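Depth through a clear wall

I've spent most of February and the start of March on one part of our perception code, the part that takes a depth map and decides where the free space is. It worked fine on cardboard boxes and on trays. Then we moved to transparent containers and it fell over.

The setup is simple enough. We record people doing tabletop jobs with a pair of hand-held grippers, then train a policy on the recordings. The tool that lines everything up is called Kulten. It takes the video, the gripper poses and the jaw widths, puts them on one clock and writes out episodes. Drusel is the planner that sits downstream and checks whether a proposed motion would hit anything. Drusel needs an occupancy grid, and the grid comes from depth, and depth is where clear plastic causes trouble.

The depth network sees the table through the plastic. It reports the table. So in the grid, the bag is not there, apart from a few floating specks where a crease catches the light. Drusel then plans a straight line through the wall.

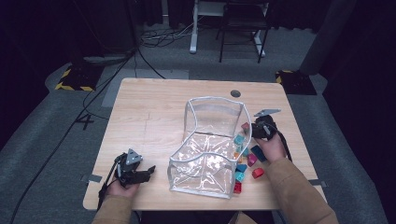

Jarrah Tuhiwai read a draft of this and asked why we don't just train the policy end to end and drop the grid, given that the policy never asked for one.

Fair question, and for the policy alone I would agree. But the grid is also how we filter the recordings. Before an episode goes into training we replay it in Drusel and flag any frame where a jaw passes through something solid. With cardboard that catches bad pose tracking very well, and I would like to keep it. With the clear bag, the filter passed everything, including episodes I had broken on purpose by shifting the right gripper's track sideways. A filter that passes everything is worse than none, since I had been trusting it for weeks.

First attempt: mask the bag with a segmentation model and fill the mask in as solid. This fixes the wall problem and makes a new one, because the inside of the bag becomes solid too. Every placement into the bag then counts as a collision. Out of 1,411 episodes it rejected nearly all of them. I left it running overnight and felt silly the next day.

Second attempt: segment only the piping. The edges of this bag have a light trim that shows up well against the wood, and on an open-topped box shape the trim gives you the rim, the vertical corners and the base. If you can find those lines you can fit a box to them, and if you have a box you can add four thin walls and a floor and leave the top open. Joaquín Iturra had already written a line fitter for another job at Mollholm, so I borrowed that and changed the cost function.

It works better than I expected, with some conditions. The fitter assumes straight edges and the bag doesn't have them. The near wall is crumpled, so the real surface can wander off the flat plane I put there. I gave the walls a thickness setting and let it grow in places where the trim bends. Blocks leaning against the outside are another problem. They hide parts of the trim, and when a corner is covered the fitter will happily snap to the edge of a block. I now throw out any line candidate whose color on one side is strongly saturated. That is a hack and it will break the first time somebody uses a bag with colored piping.

I labeled 546 frames by hand to check all this. Labeling clear plastic is slow and I don't recommend it. The old pipeline found a usable wall in almost none of them. The new one finds the box in most, and when it fails it usually fails loudly, with a fit error large enough to threshold. The quiet failures are mostly frames where a gripper covers the far corner. For those I carry the box over from earlier frames, up to a limit of 100, and after that the episode gets marked as unknown instead of clean.

The "unknown" label turned out to matter more than the fitter. Kulten only had pass and fail before. Adding a third state meant touching the export code, the viewer and the sampling script, and the sampling script was treating anything that wasn't a fail as a pass. That bug is older than I am on this project.

Still on the list: the bag moves when it gets bumped, and carrying the box forward is wrong when that happens. I have a rough check using the base trim. I also want to try the same code on Doolan, our second dataset, which has rigid clear bins and should be easier. The branch is up for review and Joaquín has it now.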